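Recording bin pick demos at the flow rack, the short version

Wrote this Wednesday between sessions so it's rough. Tavion has the long version if you want the reasons behind everything. This one gets you to a usable set without calling him.

Target is 200 good episodes per bin type. Last batch we logged 204 and kept almost all of them, so it's doable in a shift if setup goes right. Setup usualy doesn't, so do it first.

## Before you start

- Rack stocked, blue bins on the lanes, big ones and small ones. Mix the contents. Don't make it pretty.
- Fixed camera and wrist camera both on, both showing in the Pukico window. If one is gray, restart the window, not the arm.
- Wipe the wrist lens. Dry cloth.
- Check the clocks. More than 19 ms between the two streams and the sync script drops the episode without telling you. Ask me how I lost a morning.
- Free space on the drive. A full set is 4,000 clips once Fullel chops it up.

Name the session with lane, bin size, your initials. No spaces. `lane2_large_ac` is fine. `test new FINAL` is not, and yes there are three of those on the drive already.

## Recording one episode

1. Arm to start pose. Not exactly the same pose every time, see below.
2. Hit record. Wait a beat. The first few frames are junk otherwise.
3. Drive the approach with the leader arm. Slow. One smooth move beats four corrections.
4. Fingers open before you cross the front rim. Open late and you clip the lip, and then the model learns to clip the lip.
5. Close, lift straight up, clear the rim, then go sideways.
6. Put it down. Open. Back off.
7. Stop recording, mark it: good, bad, or unsure. Unsure is a real answer, use it.

Missed the grasp? Keep going and recover, as long as you recover in one try. Mark it good. Those are worth a lot. Two or more tries, mark it bad and move on.

## Vary the start

Biggest problem with the first batch. Every episode began dead center in front of the same bin and the policy fell apart as soon as anything shifted. So move around. Start close to the bin wall, start low by a post, start off over the steel. Fingers closed at the start is ok, half open is ok. Change it every few episodes and don't do it in a pattern.

Same goes for what's in the bins. White block, flat sheets, whatever's in the tote. Push it to the back wall sometimes. 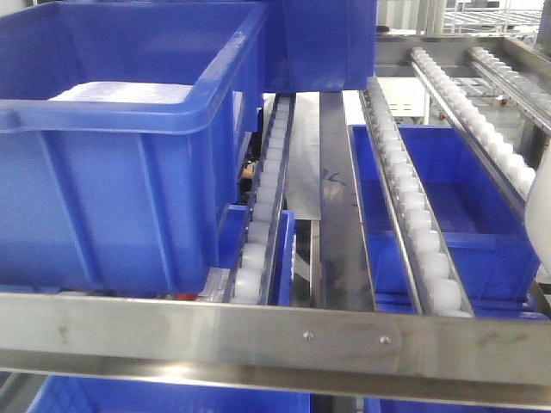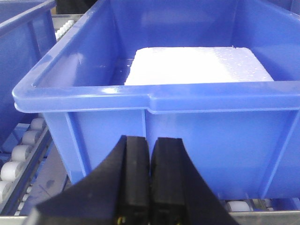
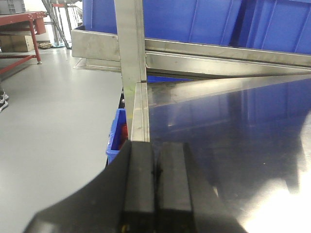 *Fixed view of the rack first, then two wrist views: facing a bin with a white block in it, and low by a steel post.*

## Views, what to look for

Fixed view: roller tracks and the front crossbar both need to be in there. If you can't find the crossbar, somebody bumped the mount. Loosen, re-aim, tighten, run the calibration card again. No shortcuts on the card.

Wrist view: fingertips at the bottom, always. The crop in the config assumes that. If the tips are missing the mount has slipped.

Glare. Steel throws a lot of it. A blown-out corner is fine, keep the episode. Blown out where the grasp happens, bad. Turn the arm base a little or come in from the other side. Shiny plastic does it too, less.

People in the background are ok for training. Shoes, half a face, fine. The face blur runs at export, so export only through the script, never by dragging files out of the folder. Aníbal Condori signs off on exports, ask him before anything goes to Cladance.

## Labeling

Do it same day. You won't remember.

One line per episode, what the arm was told to do. Plain words:

- pick white block from large bin
- pick sheet from large bin
- pick red item from small bin

Don't get creative with it. "Grab the thingy" is in the September data and we're still cleaning that up. Say large or small, the sorter keys on it. Color only if it helps.

## When things go wrong

**Arm stutters during teleop.** Close the preview windows you don't need. If it still stutters, swap the USB cable. There's a spare taped inside the Lyons cabinet.

**Bin slides on the rollers when you touch it.** Normal. Keep it if the grasp worked. If it slid out of reach, bad.

**Gripper shows closed but the log says open.** Re-zero. Then throw out everything back to your last check, sorry.

**Count doesn't match your sheet.** Sync drops, see the clock thing up top.

Check the first ten episodes on playback before you do the rest. Both views, full speed. Then again around the halfway mark. When you're done, park the arm, cap the wrist lens, leave your sheet on the clipboard with the unsure ones circled so Tavion can go through them.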